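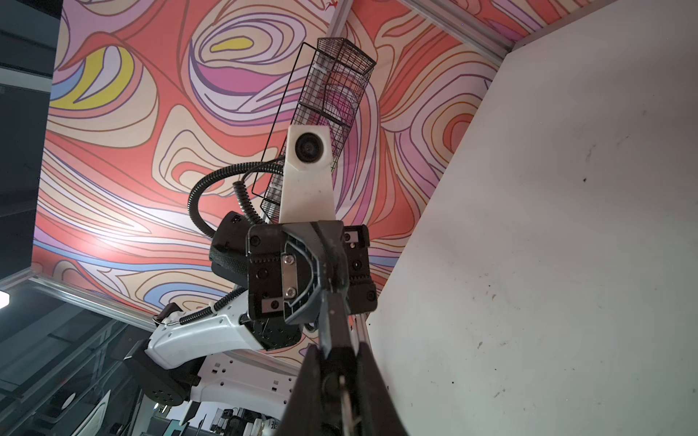
News > Releases > Storage and Interiors

Dristwood Asks for Proof Before It Sells Another Wall Basket

PRUKTON, February. Dristwood, the home storage retailer, said this month that it will stop describing wall-mounted baskets and patterned wall panels as "space-saving" until suppliers can show that they save any space. The change covers 744 listings in the company's spring range.

The company said it has grown doubtful of a trend that puts bold printed panels on the wall, hangs wire baskets against them, and calls the result a tidy room. Sales have been good. Returns have been good too, in the sense that there are plenty of them.

"We have sold a lot of black mesh baskets on the promise that clutter disappears once it is off the counter," the company said in a statement. "You can see straight through mesh. We would like to know where the clutter is supposed to have gone."

Dristwood reviewed 3,718 customer comments on wall storage. Many buyers said they liked how the baskets looked when empty. Fewer had anything to say about how they looked in June with mail, phone chargers and half a bag of birdseed in them. The company admits that comments left on a store website are a poor sort of evidence, and says the same is true of the claims printed on the packaging.

The review takes in swirl-print panels as well. Suppliers, among them Skilasholm, have pitched the loud 1970s-style patterns as a way to "hide" hooks, rails and baskets. Dristwood does not dispute that a wall covered in coral, yellow and lavender bands draws the eye. It questions whether a person looking for the scissors is helped by this. Skilasholm has been invited to send its findings and has so far sent a mood board.

Under the new rules, any wall basket or panel sold by Dristwood will carry a plain label with its inside measurements, the weight it can hold once mounted, and the tools needed to put it up. Words such as "effortless" and "instant" will come off the page. Baskets hung at an angle will be listed with the load they hold at that angle.

A trial of the labels starts at 4 stores, including the Khaemba branch, and will run for 13 weeks. Dristwood said it expects sales of some items to fall during the trial and has not set a target for the whole range.

The company is not offering a new product with this announcement. Customers who already own a wall basket and are happy with it do not need to do anything. Those who are not may return unused baskets to any store with a receipt. Mounting screws are not refundable.

Press questions may be sent to the Dristwood media desk in Prukton.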